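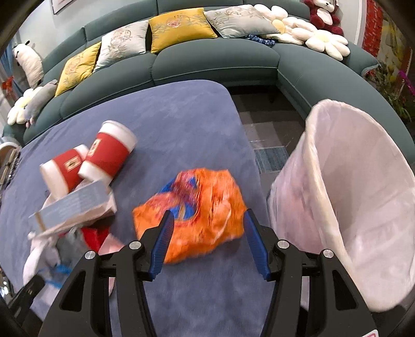 Pinza abierta ante una bolsa naranja arrugada; a la izquierda, vasos de papel, un cartón y envoltorios.

Clasificación de residuos ligeros: qué cambia en la línea de Ciltow

Desde octubre, el equipo de Trirolgate que prepara la automatización del triaje trabaja con pinzas manuales de dos dedos. La operaria cierra la pinza sobre la pieza, la traslada y la suelta; la trayectoria queda registrada y sirve de referencia para el brazo que se instalará en Ciltow. El plástico blando es el material más lento: no conserva la forma y la almohadilla debe entrar por un pliegue — nunca por el centro.

En el turno actual hay 29 personas y no se prevén bajas. Lo que varía es el reparto de tareas. Dos puestos pasan de la retirada manual a la supervisión de agarres fallidos, y un tercero se dedica a revisar registros. Gwawr Nicholas, responsable de turno, pidió que la rotación entre puestos no superase las tres horas. Se ha aceptado.
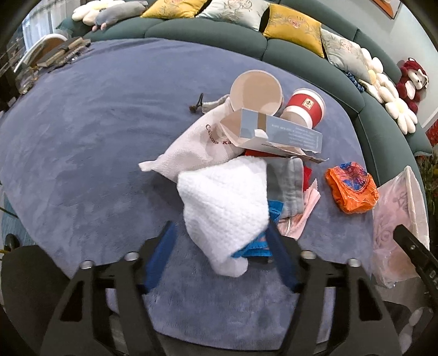
Montón mixto: tela blanca, bolsa de cordón, vasos, caja abierta y un envase naranja aparte.

Los montones mixtos siguen siendo el punto débil. Cuando una tela cubre en parte otro objeto, el sistema tiende a tomar ambos como una sola pieza. Ruaridh Matheson ha revisado 333 registros y propone separar textil y envase en dos pasadas, con un coste de roughly 2 segundos por pieza.

Queda pendiente la ergonomía. La empuñadura carga la muñeca en los agarres bajos, según el parte de Vasiliki Mitsotakis-Vlachou, y se probará una versión más corta. Las observaciones sobre el nuevo reparto de puestos se entregan a Senga Innes antes del cierre de marzo de 2020.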